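Lime, salt and a wall that would not dry

12 Jun 2019

The moisture meter said 21 percent again this morning. It has said something close to that since I started keeping the log, and I have stopped believing the unit. Pin meters are calibrated for wood. On plaster they measure conductivity and convert it to a figure that means nothing in percent terms, and if the plaster has salts in it the figure goes up no matter how dry the wall is. I knew this when I bought the thing and still spent most of the winter chasing the number.

For those who have not followed the earlier posts: the ground floor is solid brick, laid in lime mortar, and at some point a previous owner had the north and east walls coated to waist height with a cement render and a gypsum skim. The outside ground level was then raised for a path. I have the invoice for the path. It is from a firm called Jelínek and lists 2,390 for labor and materials, with no mention of drainage.

The usual diagnosis for a wall like this is rising damp, and the usual cure is to drill a row of holes and inject a silicone cream. I got two quotes for that. Both surveyors pressed a pin meter to the plaster, got a high reading, and wrote "rising damp" on the form. Neither took a sample. Neither went outside.

Radek Trnka, who rebuilt our chimney, told me to do the gravimetric test before spending anything. The method is old and simple. Drill slowly with a sharp bit so the dust does not heat up, discard the first half inch, collect the rest in a sealed jar. Weigh it. Leave it in a chamber at 75 percent relative humidity until the weight stops changing, which you can do at home with a saturated solution of table salt in the bottom of a lidded box. Weigh again. Oven dry, weigh a third time. The difference between the second and third weights is the hygroscopic moisture, meaning what the salts pull out of the air by themselves. The difference between the first and third is the total. Subtract one from the other and the remainder is water that came from somewhere else.

I used a Kastley pocket scale that reads to a hundredth of a gram. It drifts when the battery is low, so I checked it against a reference weight before each session. One set of readings had to be thrown out when I skipped that step.

Results, in short. Low on the east wall, nearly all of the moisture was hygroscopic. The brick behind is close to dry and the plaster is full of salts, mostly nitrates going by the test strips. On the north wall there was real excess water, and it was highest at the level of the path outside and lower at the base. Water rising from the footing would be highest at the bottom. A peak at path height points to water coming sideways through the wall.

So the two walls have different problems, and injection would have fixed neither.

The path came up first. I cut it back from the wall and dug a trench to below the interior floor level, laid to a fall, with a perforated pipe in washed gravel. The downspout at the corner had been emptying onto the slab, and it now goes into a separate solid pipe. Do not run roof water into a perforated drain next to a house. I have seen it recommended and it is a good way to irrigate your foundations.

Inside, the cement render on the north wall came off with a bolster and a lot of patience. Where it had bonded well it took the face of the brick with it, and I left a few patches in place to avoid further damage. They will be slower to dry. I can live with that.

For the replacement I looked at a lightweight renovation plaster from Dinurent and at plain NHL 2 with sharp sand. The Dinurent product has large pores that give salts somewhere to crystallize without pushing the surface off. It costs a good deal more. I settled on it for the salty east wall only, and the plain lime mix for the north. Kerttu Väisänen asked in the comments to the last post why I did not use the same material throughout. The answer is that the north wall has few salts, and ordinary lime will pass water vapor well enough once the source is gone.

Paint matters as much as plaster here. Vinyl emulsion over lime undoes most of the work. I have a tub of Trellden silicate paint waiting, but it needs a mineral surface and it will not take over old emulsion, so the hall has to be stripped before I can use it there.

Logging continues. I have 434 readings in the spreadsheet, taken with two capped humidity probes set in drilled holes at different heights. The probe data is noisy for the first day after each opening and then settles. I no longer plot the pin meter values, though I still write them down out of habit.

The next set of drilled samples is due in July, from the same heights, offset sideways by a hand's width from the old holes. If the peak at path level has dropped, the trench is doing its job and I will start plastering the north wall. If it has not, the pointing outside is the next suspect, and that means scaffold on the gable end.

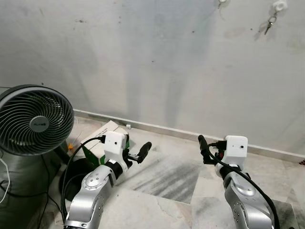 I will put the spreadsheet up once I have cleaned out the columns from before the scale was checked. The column headed RH2 is the upper probe.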